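# Hand-Held Gripper Work: House Rules on the Floor

Page 3 of the Milavero gallery. These are the rules we hold people to when they record with hand-held grippers, as revised in January. 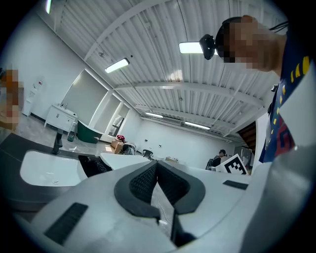
The rules apply to everyone on a shift, including people who come in for a single afternoon. They cover the grippers, the head cameras, the printed markers and the room itself. Liem wrote the first version for its own floor, and we took most of it over and changed the parts on cables and breaks.

**Before the first take**

- Check the grip pads by hand. A pad that lifts at a corner gets replaced before the gripper goes out.
- Open and close the fingers ten times, slowly. If they stick or the travel feels uneven, tag the gripper and put it on the repair shelf.
- Fit the head strap snug and route the cables behind the head, never across the shoulder on the working side.
- Wipe both lenses with the dry cloth from the kit. Shirt sleeves leave fibers.

**Markers**

A marker sign stays where it was placed until the session lead calls the end of the block. If you bump one, say so and stop. The block is marked as interrupted and started over from the last good take. Signs must be flat and clean, with the whole pattern clear of tape. Do not trim the white margin. We lost 427 takes last year to trimmed signs, and they could not be repaired afterward.

**People in the room**

Everyone within view of a camera signs the consent sheet first. This includes visitors and anyone waiting for the next turn. Faces are blurred before the footage leaves the site, and the blur is checked by a second person. Blurring does not replace the consent sheet. If someone asks to be taken out of a recording, the take is deleted the same day.

Two people should not work within arm's reach of each other unless the task sheet calls for it. When you need to pass behind a person wearing a head camera, speak before you move. Their side vision is worse than they think.

**Sinks, tubs and other water fixtures**

Water supply is shut off at the valve for any task that does not need it. For tasks that do, the gripper stays above the rim and the battery door is taped. Charging is done at the bench only. A gripper that has been splashed is switched off, dried and left overnight, even if it seems fine.

**Floor and stairs**

- Boxes and props go along the walls between takes.
- No recording on stairs without a second person standing at the foot.
- Bags go on the hooks. A person who is recording does not wear one.

**Time limits**

One person records for 40 minutes at most, then takes the strap off for 15. The Skorkora site tried longer blocks and went back. Out of 2,031 takes logged there in long blocks, 1,185 passed the quality check on first review. Neck strain was the usual complaint on the shift sheets.

**Labels and storage**

Each take gets the task code, the gripper number and the room code, in that order. Do not rename files later. If a label is wrong, add a correction line to the log and leave the original. Copy to the Furine drive at the end of each block and check the count on both sides before clearing a card. Cards are retired after 800 hours of use.

**Reporting**

Pinched fingers, tripped cables and dropped grippers all go in the incident book, including the ones where no harm was done. A dropped gripper is recalibrated before its next take.

Last checked Sat 13 July. Page 4 has the bench and charging rules.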